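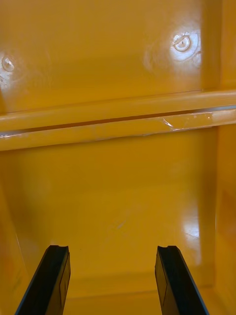
3 min read

Is the Masitz two-arm kitting package worth it for small wiring jobs?

Posted Monday by flux_and_fumes

So I've been going back and forth on this for weeks and I need somebody to talk me into it or out of it. We do short runs of small electronics, and a lot of my day is putting parts together for each unit before anything gets built: a round board, a little connector, a wire harness, all laid out in a tray. It's dull work and I'm slow at it after lunch.

Masitz has a package with two arms, grippers, wrist cameras and their Zarei software, and they'll rent it by the month for $900 with setup included. I've had it on trial, with yellow plastic bins on either side of a steel tray. I put white paper in the tray so the small stuff shows up.
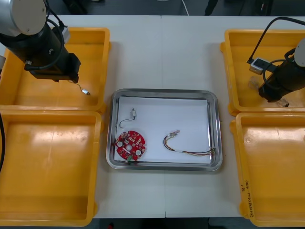
My worry is mostly the harnesses. The wires fan out every which way and I can't tell how much of that the software is supposed to deal with and how much is on me to set up better. The rep keeps saying "it learns," which, okay, but from what? My other worry is the bins. They're really shiny, and from the wrist camera there's glare all over the plastic. Do I need different bins or different lights? And is the monthly price normal, or should I be looking at buying?

tinlid_tess
We've had the same package since April and I like it a lot, with some grumbling! Change the lights first, they're cheaper. We hung a diffuser over the table and turned the overhead strip off, and our missed picks on clear parts dropped a bunch. Clear plastic in a glossy bin is about the worst thing you can ask a camera to find, so if you have any of that, put a matte liner in the bin (we cut up gray drawer mat).

On the harnesses, Zarei picks up whatever you show it, and you show it by driving the arms yourself. Our first batch was 500 demos and it was pretty bad. At 801 it was okay on boards and connectors and still dropped harnesses by the tail. What helped was always grabbing at the white connector end and never in the middle of the wires. If you grab them any old way in your demos, it will too. Budget a couple of boring weeks for this, and ask if they'll throw in the demo time, they did for us (had to ask twice).

Oh, and watch your cables. Ours snagged on a bin rim until we clipped them up higher.

grumpygantry
overpriced. get one arm and a parts feeder

partsbin_pete
I'd keep renting until you know it can do your harnesses. I bought mine outright and the price looked fine until I added the service plan through Cleltura, which came to $1,074 for the first year, and that didn't cover gripper fingers. The fingers are the thing that wears on mine. Ask what a replacement pair costs and get it in writing.

Also check the bins for scuffs now and then. Mine get scratched up, and the software seemed to go after the bright marks as if they were parts. Swapping in a fresh bin fixed it, though I'd changed the exposure on the camera that same day so take that for what it's worth. One arm is fine if you aren't in a hurry, but two lets me keep bins on both sides without a long reach.

Contact us | © Bench & Bin Help | Back to top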